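4.2 What the fruit did to the haze

I went into this part of the project expecting the fruit to be a footnote, and it ended up eating most of my March. Zinash Belay and I had already worked out how the base beer behaved on its own (see Section 3), so the plan was simple enough: take the same pale wheat beer from the Prundutholm pilot brewery, split it across 15 small kegs, dose most of them with peach puree, and watch how cloudy they stayed in cold storage.

The kegs that got no fruit cleared slowly and evenly, just as they had before. The fruited ones were all over the place. A few dropped bright near the top and stayed murky at the bottom, and 2 of them looked hazier at the end than they did on the day we filled them. We had talked ourselves into blaming the yeast for that – I even wrote a whole page on it – until Zinash pointed out that both kegs came from the same tub of puree. We'd added 300 grams to each fruited keg, but we never checked whether the tub had settled before we scooped. My guess now is that those two got the thick stuff from the bottom, with a lot more pectin in it.

So we ran the fruited half again, stirring each tub hard before weighing. The spread between kegs shrank a good deal, and the odd pair went away. I would still like to try an enzyme treatment on the puree, which the people at Latuheru already do with their apricot sour, but we ran out of cold room space. 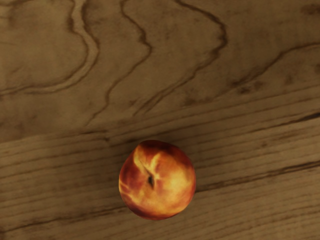

Figure 4. Peach on a wooden surface, top view (computer rendering).

Taste was a side question for us, and I'll keep it short. We poured the rerun kegs for the Rurach homebrew club and asked people to pick the cloudier glass with their eyes shut, going by mouthfeel only. They mostly couldn't. Several of them told us the hazier one was "juicier" as soon as they opened their eyes, though, and that fits what we saw with the unfruited beer in Section 3. The score sheets are in Appendix B, along with the turbidity readings for every keg.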